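Culum: a word list of household and bedding terms

README for the data files. Last revised in October.

What is in it

Culum is a table of everyday words for things found in homes, with an emphasis on bedding, mats, floor coverings and storage. It has 1659 entries in English. Of these, 691 have a Vietnamese equivalent and 334 have a Dutch one. The list was started by Ngọc Khúc as a working glossary for translating rental listings and was later merged with a smaller list kept by Jozef Koster.

The list is meant for translators, catalog writers and people who maintain search synonyms. It is a vocabulary list with short notes. It does not have full dictionary definitions, and it has no pronunciation.

Files

culum_main.tsv: the full table, one entry per line
culum_vi.tsv: only the rows with a Vietnamese equivalent
culum_nl.tsv: only the rows with a Dutch equivalent
sources.txt: source codes and what they stand for
changes.txt: edits since the merge

All files are UTF-8, tab separated, with Unix line endings. The first line is a header. Vietnamese text is in composed form (NFC). If your matching fails on words with tone marks, check the form of your own text first.

Columns

id: a number that does not change between versions. Deleted ids are not used again.
term: the English headword, lower case, singular unless the word is only used in the plural.
variant: other spellings, separated by semicolons. British spellings go here.
vi: Vietnamese equivalent, may be empty.
nl: Dutch equivalent, may be empty.
group: one of bedding, mat, floor, storage, textile, other.
note: free text, usually under a line long.
source: a code from sources.txt.

Sample rows (id, term, vi, nl, group)

12, pillow, gối, kussen, bedding
13, pillowcase, vỏ gối, kussensloop, bedding
48, blanket, chăn, deken, bedding
207, mosquito net, màn, klamboe, bedding
211, sleeping mat, chiếu, slaapmat, mat

How it was made

The English headwords came from two places: Ngọc's glossary and the headings in the Wirkar spreadsheet, which Jozef had put together for a furniture resale shop. Duplicates were merged by hand. Where the two lists disagreed on an equivalent, both were kept in the note column and the more common one went into the main column.

Vietnamese equivalents follow northern usage by default. Southern words are in the note, marked "S:". For example, the row for blanket has "S: mền" and the row for mosquito net has "S: mùng". Dutch equivalents follow usage in the Netherlands. Belgian words have not been gone through in any regular way.

The group column was filled in last. It is the weakest part of the table. Rugs and runners moved between floor and textile more than once, and a few are probably still in the wrong place.

Known problems

The words "mattress pad", "mattress topper" and "mattress protector" overlap in shop use. They have separate rows, but the Vietnamese column is empty for two of them.

"Comforter", "duvet" and "quilt" are split by American usage. British readers will find the split odd.

Cushion and pillow share one Dutch word. The note column says which sense is meant.

The source code URB stands for Urbańczyk, a printed price list. Sort tools that do not handle the ń in sources.txt will put it in an odd place.

An older copy of the list, called Grilel, has 700 rows and different ids. Do not join the two files on id. Join on term, and check the plurals by hand.

Corrections

Send the id, the column, the present value and the value you think is right. One correction per line is easiest to apply. For a new term, leave the id blank and give a sentence showing how the word is used. Changes to group names are held until the next version so that filters keep working.

License

Free to use and change, with credit to both compilers. The Urbańczyk rows are single words and short phrases only; no descriptions or prices were copied.

Mats and bed coverings

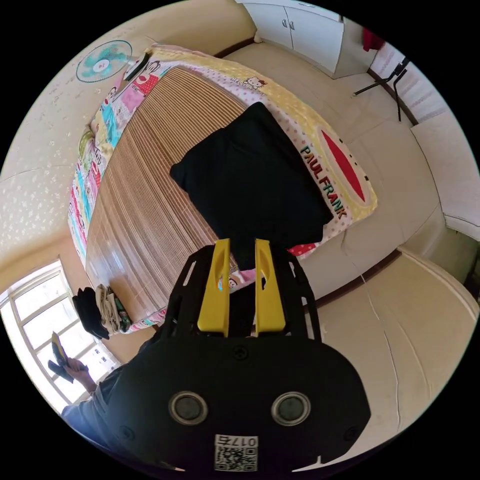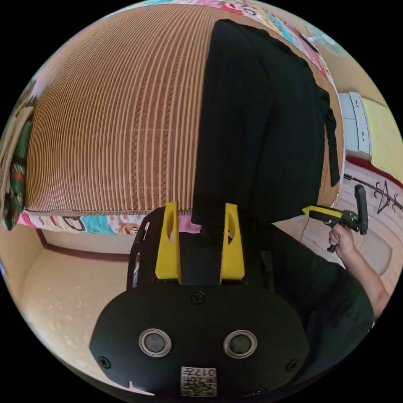
Why is a bamboo mat in the group "mat" and not in "bedding"?

The group follows the kind of object, wherever it is used. A bamboo mat can go on a bed or on the floor, so it is filed with the other mats, and the note column has "also bed". To get everything used on a bed, filter on group = bedding and then add the rows whose note contains that phrase.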